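Two Hands and a Bottle

How far along are machines with the ordinary handwork of homes and shops? The short chores are the place to look.

By Abundio Tovar
December 23, 2024

The freight elevator at the Cuevas building in Plelesport is slow enough that most visitors take the stairs. On the third floor, past a shop that rewinds motors, Rukier keeps a ledger of chores. It runs to 2,562 entries, each one a single attempt by a machine at a job a person would do without putting down the phone. The columns are plain: task, object, outcome, reason for failure. The last is the longest.

I went in March to read the ledger and came away with a narrower view of the question than the one I had brought. Asking whether robots can do chores is too broad to answer. Asking which part of a chore they lose time on is easier, and the record is fairly consistent. Picking things up is mostly solved for rigid objects on a clear surface. Moving them to a known spot is solved. The trouble collects around contact between two objects, when both are held and neither is fixed to anything.

Two-handed work with small containers shows the problem well. A bottle is light and smooth, and a round body offers a flat finger very little area to press on. A person holding one part in each hand makes corrections all the way in and is not aware of making them. A pair of arms has to bring two grips into line across the table, with an error in each.

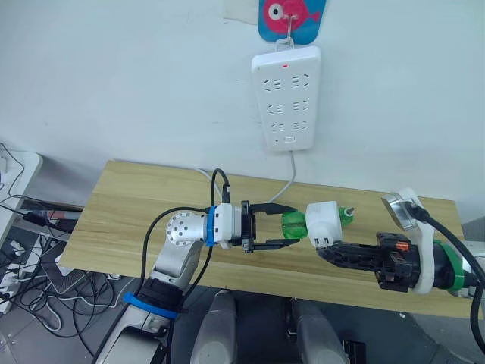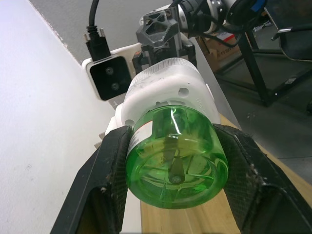
Green translucent plastic, a white part, and grippers from both sides of a table.

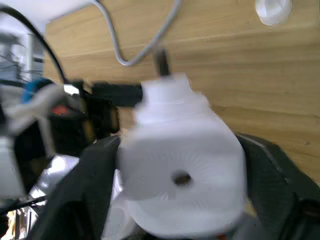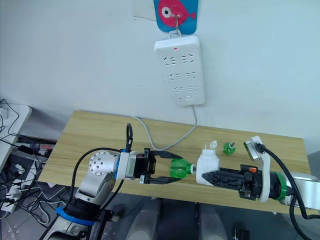 Engineers at Rukier divide such work into approach, contact and release. Approach is geometry, and cameras handle it well. Contact is where the cameras lose value, since the fingers tend to cover the very surfaces that matter. Force readings help, but a light plastic part can shift by several millimeters before the force changes enough to register. Release has its own faults. A part can be seated correctly and then pulled out of place by the finger that is letting go.

The ledger bears this out. Of the failures logged under two-handed tasks, 304 carry the note "slip at contact." Only 30 are marked as a failure to find the object. A decade ago I would have expected that ratio to be reversed.

Transparent and semi-transparent materials add a second difficulty. Depth sensors expect light to come back from the first surface it meets. Clear plastic returns some of it, passes some and bends the rest, and the estimated shape can have holes in it. The usual remedies are a second view, a learned model of the object class, or a sheet of opaque tape. The tape works well, but it is not a product.

Mandevau, which packs refill kits for cleaning supplies, has been weighing the economics from the other end. Its line workers handle a kit in almost 5 seconds. A two-armed station could be a good deal slower and still pay for itself on a night shift, provided it ran unattended. That condition is the expensive one. A station that needs a person to clear a dropped part has not removed the person, and it has added a machine to maintain.

Homes are harder again. A packing line can fix its lighting, its table height and the order in which parts arrive. A kitchen fixes none of these, and the cap that fits one bottle will not fit the next. The shop-floor versions of these tasks will come first — as dishwashing machines did in restaurants — and the home versions will follow when hardware costs fall and recovery from a fumble becomes routine.

Rukier added a column to the ledger while I was there. It records whether the machine noticed its own mistake before the operator did. Most of the cells were still blank when I left.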